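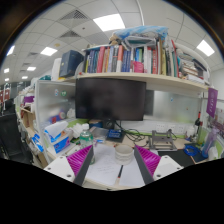

Desk, with notes, pen and water bottle.

Blog > Wine > Grapes and Cellar

Notes on a small batch of Ouali

Reading time: 6 min

Saturday, December 20, 2025

I grow two white grapes behind the house. Most of the row is Gelden, which I planted first and which does well here without much help. The rest is Ouali, and until this year I had always picked the two together and pressed them together. This year I kept the Ouali apart. These are my notes on how that went, mainly so I can find them again next August.

For those who haven't come across it, Ouali is a late white grape with a thick skin and small berries. The nursery tag said it was good for eating and for wine. I would not plant it for eating. The seeds are large and the skin stays in your mouth after the juice is gone. The leaves are deeply cut, and they turn yellow from the edges early in the fall, before the fruit is ready. The first year I saw this I thought the vines were sick and fed them, and all I got was a lot of new growth that the frost took.

Gelden is easier. It buds later, so it misses most of the spring cold, and the bunches are open enough that air gets through them. The Ouali bunches are tight. If rain comes at the wrong time the berries in the middle split against each other and then the rot starts from the inside, where you don't see it. I pulled leaves on the east side in the first week of August and thinned the heaviest bunches at the same time. I did not enjoy dropping that much fruit on the ground, but there was very little rot this year and I will do it again.

The Ouali came to 105 pounds picked. That is more than I expected after the thinning. I crushed it by hand and let the juice sit on the skins overnight in the cold part of the garage, then pressed it the next morning. After pressing and settling I had just over 6 gallons, so I filled one of the big carboys and put the remainder in a small jug for topping up. I should have had more small jugs. It is the same every year.

I pitched a Datano yeast because I had two packets left from last year and they were still in date. It is slow to start. On the first evening there was nothing, and on the second morning there was a thin ring of foam and a smell like bread dough. I kept the room at 64 degrees, or the thermometer on the wall said so. The carboy itself runs a little warmer than the air when the yeast is working. After the fourth day it smelled faintly of struck matches, so I gave it a small dose of nutrient and stirred it, and the smell was gone by the weekend.

Fermentation took longer than I am used to with the Gelden. That may be the cooler room, since the Gelden was made in the kitchen, where it is warm all day. When the readings stopped moving I racked the wine off the heavy lees and topped it up from the small jug. The lees were a muddy tan and there was a thick layer of them. Some of that is my fault for not letting the juice settle long enough before I added the yeast.

On the acid: the juice tasted sharp when I pressed it and the young wine still tastes sharp now. I thought about bringing it down and decided to wait. A cold winter in the garage should drop some of it out as crystals without my doing anything. The Gelden always softens between New Year and spring, and I would like to see whether the Ouali does the same before I start adding things to it.

I tried both wines side by side last night, a small glass of each from the carboys. The Gelden is pale and smells of pear. It is pleasant and there isn't a great deal to say about it. The Ouali is a darker yellow, and it smells of orange peel and something like dried hay. There is a bitter edge at the end that I put down to the night on the skins. I liked it more than I thought I would. With food it would be fine. By itself the second glass would be hard work.

What I did not expect is how much the Ouali had been doing in the blend all these years. The Gelden on its own is thinner than the wine I am used to drinking, and it has no real finish. I had been thinking of taking out the Ouali vines and putting in something less trouble, and I have dropped that idea for now. I mixed a little of each in a glass, mostly Gelden, and it tasted like my wine again – a bit cleaner than usual, maybe, with less of the bitterness.

So the plan is to keep them apart until spring, and then blend most of it by taste. I will hold back a few bottles of straight Ouali to see what it does with age. Thick-skinned whites are supposed to keep. My own whites rarely get the chance.

A few other things I want to remember:

The row at the bottom of the slope ripened 7 days behind the top. I picked it all on one day anyway, and I think the green fruit accounts for some of the acid. Next year I will pick twice.

The bird netting I bought from Flandisix held up, but the mesh catches on the trellis wire and takes two people to get off. Clothespins along the bottom worked better than the clips that came with it.

The press bag tore at the seam on the last load. I sewed it up with heavy thread and it will probably do another season.

I have four Ouali cuttings rooted in pots on the back step. They went in damp sand last winter and I moved them up in spring. They have good roots and have dropped their leaves on schedule. They will go in at the top of the slope once the ground can be worked, in the gap where the old fence post was. I plan to give them more space than the first ones got. The first ones are too close together and the shoots run into each other by June, and then the pruning takes twice as long.

Pruning will be in late winter as usual. I leave longer canes on the Ouali, as the buds nearest the trunk don't carry much fruit. With the Gelden I cut back to short spurs and it crops well from those. I pruned both the same way for the first few years and wondered why one end of the row gave me nothing but leaves.

The next racking is in a few weeks, depending on how clear it gets. I'll write down the acid numbers then.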